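Bring Back the Real Cups

For seven years I went to meetings in the back hall of the Dullport library, and for seven years I drank bad coffee there out of heavy tan mugs. The mugs did not match the saucers. A few had chips on the rim, and you learned to turn those around before you drank. After the meeting somebody washed them, somebody dried them, and they went back on the shelf over the sink until the next month.

The mugs are gone now. When the kitchen was redone, they were boxed up and sent to the thrift store on Tiongson Street, and the shelf was taken down to make room for a cabinet with a lock on it. We drink from paper cups now. I think this was a mistake, and I think the same mistake has been made in church halls, school staff rooms, union offices and waiting rooms all over this part of the state.

I should say first that I am not writing mainly about trash. Other people have written about trash and know more about it than I do. A paper cup usually has a thin lining that makes it hard to recycle, and our county does not take them at all. That is a fair argument and I agree with it. But if the county opened a plant tomorrow that could turn every used cup into a new one, I would still want the mugs back.

My reason has to do with the washing up.

In the old arrangement, a meeting had a second part that was not on the agenda. It happened at the sink and took 20 minutes or so. People who had disagreed across the table at eight o'clock stood next to each other at nine with a towel. I once spent most of an evening arguing with Divina Mangubat over the bus route on Erus Avenue. She wanted the stop moved and I wanted it left where it was. We did not settle it at the table. At the sink she told me her mother walked to that stop with a cane and had to cross against the turning traffic, and I had not known that. I changed my vote the next month. She could have said it in the meeting, I suppose, but it was the kind of thing a person says more easily with her hands busy.

When there is nothing to wash, people leave. They drop the cup in the can by the door and they are in the parking lot before the lights are off. I do it too. There is no reason to stay, and standing around in an empty hall without a job to do feels strange.

What people say against mugs

The first objection is health. People worry about shared dishes, and after the last several years I understand why. But the same people eat in restaurants, where every fork has been in a stranger's mouth. Hot water, soap and a clean rack have worked for a long time. If a hall wants to be more careful than that, a small dishwasher is not a large purchase compared with what most halls spend on chairs.

The second is labor. Somebody has to do the work, and it has often been the same few women. This is the objection I take most seriously. In our group, before anyone thought to make a list, three people did nearly all of it, and they were tired of it. When the paper cups came in, those three were glad, and they had a right to be. I would only say that the trouble was in how the work was shared. We put up a list in the last year of the mugs, with two names for each month in alphabetical order, and it went fine. Men who claimed not to know where the towels were kept found out where the towels were kept.

The third is cost. A box of mugs costs money once. Paper cups cost a little every month forever, and because it is a little, it never comes up for a vote. I asked to see what our group had spent on them, and the receipts were spread over so many people's pockets that no one could tell me. I do not say this to accuse anyone. Small costs that repeat are hard to see.

The fourth is that mugs break. Yes, they do. I broke one myself.

What a cup says to a guest

There is another side to this, and it is harder to argue because it comes down to feeling. When you hand a person a real cup, you are telling that person to sit down for a while. The cup has to come back, so the person is expected to remain near it. A paper cup is made to be carried off. It came from the lunch counter and the gas station, where the idea is for you to keep moving, and it brings some of that idea with it into the room.

My dentist's office, over the Flaklow hardware store, keeps china cups in its waiting room. They are nothing fancy. I have watched people come in with a phone in one hand, pour themselves tea, and put the phone away because they needed the hand for the saucer. Then they talk to whoever is in the next chair. I have had better conversations there than at some dinners.

I know that paper cups have gotten nicer to look at. The makers print leaves on them, or little drawings, and people who set a table with them will often take trouble over the cloth underneath. I do not look down on that. The wish to make a table pleasant for others is the same wish I am writing about, and I would like to see it spent on something that stays in the cupboard afterward.

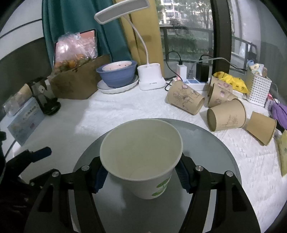
A modest proposal for the hall

I am not asking anyone to give up paper cups on a picnic or at a road race. I am asking that any room where the same people meet month after month should own its cups.

They do not have to be bought new. Ask members to bring three mugs each from home. Most households have more than they use, and most people will be happy to clear the shelf. Do not worry about whether they match. Put up a list by the sink and put every name on it, including the names of the officers. Leave the paper cups in the cabinet for the big public nights, when there are more people than hooks.

Then leave the end of the meeting a little loose. Ours used to stop at nine and was treated as finished at half past. If the library will give us back one shelf, I will bring the first three mugs on Monday, and I will take the first turn at the sink.

Contact the editor | Copyright, all rights reserved by the author | Back to top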